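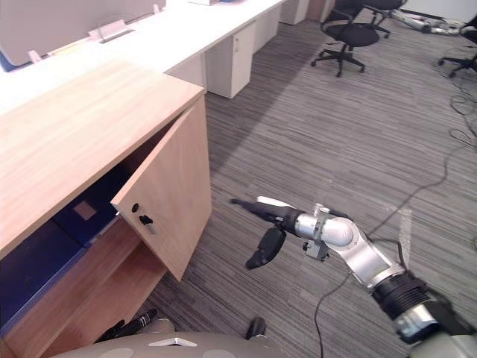

12 January 2024

4 min read

Back from the Merkero open day, writing this at the kitchen table with my coat still half on. Want to get it down before it goes.

Got there late. Bus, then the wrong door, then a very long hallway. Marcela had saved me a spot near the front, bless her. Regular office upstairs, carpet, desks, rolling chairs. I'd pictured a factory. Yellow lines on the floor, hard hats. No.

The door demo was the one everybody had come for. A wood cabinet, a regular one with a lock in the door, and the robot has to deal with it. Arm and a black hand with real fingers on it. Flurina Wyss ran it, she's the lead on the project (they call it Wustska, didn't catch why). She talks fast and doesn't wait for you. I liked her.

What I wrote on my sleeve of paper, copying it out as is:

- doors are hard. The hand has to follow the swing of the hinge and not fight it
- too much pull and the whole cabinet walks across the carpet. She has seen this happen, more than once
- keys are worse than doors. A key hanging in a lock swings and the fingers bump it
- 54 tries this week on that one door. 13 of them bad
- bad means she had to step in. Slow does not count as bad

Asked her if slow bothers her. She said slow is fine, slow is how you keep your cabinet. Then the next group was pushing in behind us.

Longer at it than I thought I'd be. You end up leaning with it. A man next to me was holding his own hand out in front of him with the fingers stiff, trying to work out how he'd do it, and then I was doing it too. I open maybe 100 doors a day and could not tell you which finger goes first. Tried it on the fridge when I got home. Middle finger, I think. Thumb does less than you'd expect.

Search this site Go

Downstairs was the Kollesex table, pamphlets and a big screen, skipped most of it. Žydrūnas Paulauskas gave the talk after, 5 minutes over and the slides kept jumping ahead on him. Good bit on where they want to use the thing. Hospital supply rooms, mostly, night shifts, fetching stuff out of cupboards. Austra asked what happens when the cupboard is locked and the person with the key went home. Big laugh, and then he didn't really have an answer. Fair question!! I wanted him to stay on it.

Coffee was terrible. Little almond cookies were not, took two for the train and ate both in the stairwell.

Birutė thinks it's all years off. She was at the October one and says it was the same cabinet then, only they had the door tied open and the arm just reached in. So that is something, I told her. She shrugged. She wanted to see it carry a tray.

Things to do:
write to Flurina abuot bringing the evening class, she said small groups are ok, mornings better
send Marcela her half of the bus fare
look up Jõgi, the name was on the last slide and I think they make the hands

Didn't ask how much one costs. Meant to. Also didnt ask how it knows when to let go of a door, which I've been stuck on since the train. Put that in the email to Flurina.

Feet hurt. Soup.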